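Hevix cell kit for tethered humanoids
Part no. 3034

The Hevix kit sets up one humanoid robot in a small domestic cell: a desk, a low freezer and enough clear floor to work between them. It suits the Brirnitz upper body with either hand option.

Start with the fridge. Put it hard up against the end of the desk, level it on its own feet, then check that the freezer compartment opens fully without touching the desk leg. Re-check after any move.

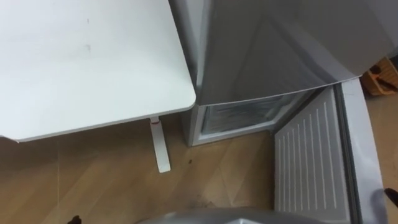 Door seals should be wiped weekly with a damp cloth. Ice on the seal face adds load at the wrist and will show up as a torque warning before it shows anywhere else.

Arm travel is set at commissioning and stored under profile 19. Do not edit the profile with the drives live.

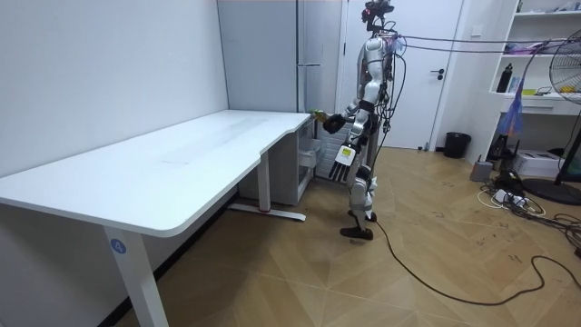 Cable routing causes most service calls. The upper tethers must carry no tension at full reach. Bring them off the upper back and across to one side of the room, and leave the floor cable in loose curves away from the feet, as in this cell, so that a turn does not pull it tight. Inspect the jackets every 30 hours of running - sooner if the floor is rough.

Hand joints are greased at 206 hours with Bittencourt light grease. Back off the finger tension first.

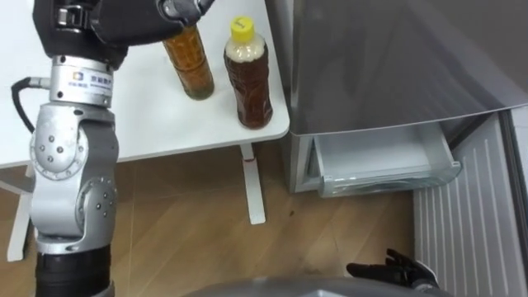
Left arm over one bottle at the desk corner, freezer drawer partly open.

After a hand or wrist change, run the reach check with the desk top cleared. Stop if the forearm touches the desk edge and reset the shoulder offset.

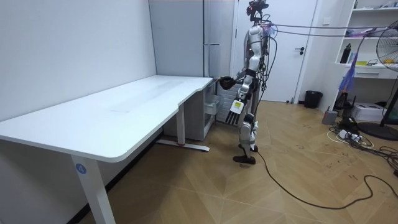
One arm raised over the back edge of the desk, the other lowered.

Supplied with tether clips, grease and a printed service card. Desk and fridge not included. Spares from Zelbridge, normally in stock.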